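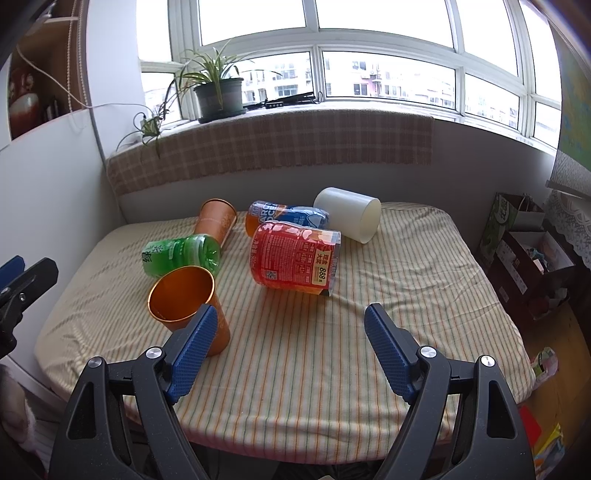
Pleltero Grasp Planner
Software for tabletop picking with two-finger grippers

Pleltero is a planning package for teams that work with objects of everyday size: bottles, cups, boxes, cans. It takes a color image from the wrist camera and gives back a list of grasps, sorted by score. Each grasp comes with an approach direction, a jaw opening and a closing force limit. Your own controller decides which one to use.

The package was developed by Sezer for home and small shop tasks, where the objects are not placed in a fixture and the light comes from a window. Bottles that lie on their side are a difficult case for many planners. Two bottles can touch along their whole length, one label hides part of another, and a clear base gives almost no depth reading. Pleltero separates such groups before it plans, and it prefers the object that can be lifted without moving its neighbors.

What is included

Perception module. Finds separate objects on a flat or slightly wrinkled surface. Striped and checked tablecloths are accepted. A plain background is not required.

Grasp module. Works with parallel jaws and with linkage jaws. For linkage jaws, please enter the pad length and the pivot distance in the gripper file. Soft pads can be described by thickness and friction.

Replay tool. Opens a recorded demonstration from a hand-held gripper and shows the planned grasp over the path which the person took. We find this useful when the two do not agree.

Dreso connector. Sends the chosen grasp to any arm that runs the Dreso motion server, version 3 or later.

The grasp library

The standard license contains 2,930 labeled grasps on bottles, cups and cylinders, upright and lying. You can add your own recordings. After adding, run the index command one time, or the new grasps will not appear in the search.

Limits you should know

Empty cups are light and can tip when the first finger touches. For cups, set the approach speed to "slow" and let the planner choose the rim grasp.

Very bright windows in the camera view reduce the quality of the masks. Exposure lock helps. If possible, lock it on the table and not on the wall.

Objects covered for more than half by another object are reported but not planned.

License and support

One license covers 5 workstations in the same company. Support is by email and the answer is given in English. Updates are free for the license period.

Existing users of Jaltow can import their gripper files directly. Force values should be checked by hand after import, as Jaltow saves them in a different unit.

A trial version is available for 20 days with all modules active. The replay tool continues to open files after the trial has ended, but it does not save them.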